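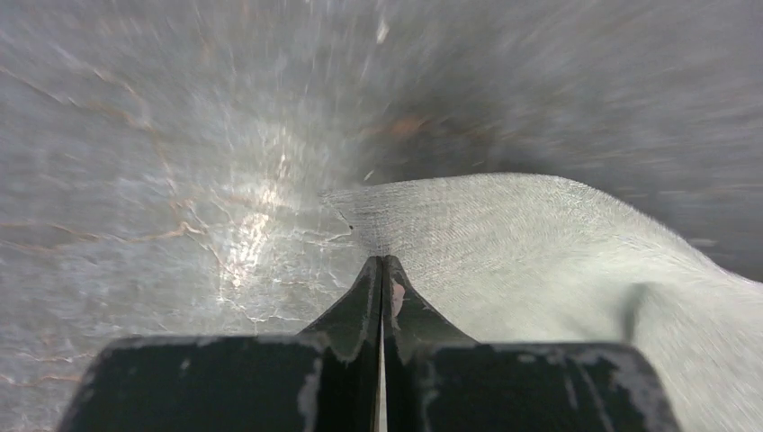 Über uns

Hallo und schön, dass du da bist! Ich bin Obaidul Mondal, und Hunura ist meine kleine Schule für Italienisch und Spanisch. Klein heißt: zwei Unterrichtsräume, eine Teeküche, ein Flur voller Bücher und ein Team, das sich beim Mittagessen regelmäßig darüber streitet, ob man Vokabeln abends oder morgens lernen soll. (Ich bin für morgens, im Bett, vor dem Kaffee. Damit stehe ich ziemlich allein da.)

Angefangen habe ich mit einem einzigen Abendkurs und 5 Leuten, die alle in denselben Italienischkurs wollten, den die Volkshochschule gerade gestrichen hatte. Wir saßen im Hinterzimmer einer Buchhandlung, es zog durch die Fenster, und im November haben wir die Jacken angelassen. Drei aus dieser Runde kommen heute noch, inzwischen zum Lesekreis, und lesen dort Romane, an die ich mich im Original lange nicht herangetraut habe.

Unsere Räume haben Namen. Tirano ist der große, mit dem langen Tisch, da laufen die Italienischkurse. Galindo ist der kleinere zum Hof raus, dort wird Spanisch gesprochen, und zwar laut! Wer mal beides hintereinander hatte, weiß, dass man danach erst einmal auf Deutsch kein Wort mehr herausbringt.

Zurzeit haben wir 29 Kurse im Programm, vom allerersten »Come ti chiami?« bis zur Konversation für Leute, die eigentlich schon alles können und bloß niemanden zum Reden haben. Die Gruppen halten wir klein. Ein Lehrbuch gibt es auch, aber ich gebe zu, dass wir es oft ab der dritten Stunde liegen lassen und lieber Rezepte übersetzen, Fahrpläne lesen oder uns am Telefon über ein falsch gebuchtes Hotelzimmer beschweren. Das mit dem Telefon hassen am Anfang alle – und nach ein paar Wochen will keiner mehr damit aufhören.

Dann wäre da noch Enix, unsere Vokabelkartei. Richtige Karten aus Papier, von Hand geschrieben, in alten Holzkästen im Flur. Wer ein schönes Wort findet, schreibt eine Karte und steckt sie dazu. Wir sind jetzt bei 848, und wenn die 1000 voll ist, gibt es ein Fest mit Musik und viel zu viel Essen. Mein Lieblingswort ist immer noch »sobremesa«, das Sitzenbleiben nach dem Essen, wenn alle weiterreden. Dafür suche ich bis heute eine gute deutsche Übersetzung, Vorschläge nehme ich gern an!

Eine Probestunde kostet bei uns nichts, und einen Einstufungstest musst du vorher auch nicht machen. Wir unterhalten uns kurz, dann sehen wir, wo du hinpasst. Das Büro ist ab 15 Uhr besetzt, vormittags erwischst du uns am besten per Mail. Und falls du zu früh zum Kurs kommst: Tee steht in der Küche, die gute Sorte ist hinten im Schrank.

Bis bald, a presto, hasta pronto
Obaidul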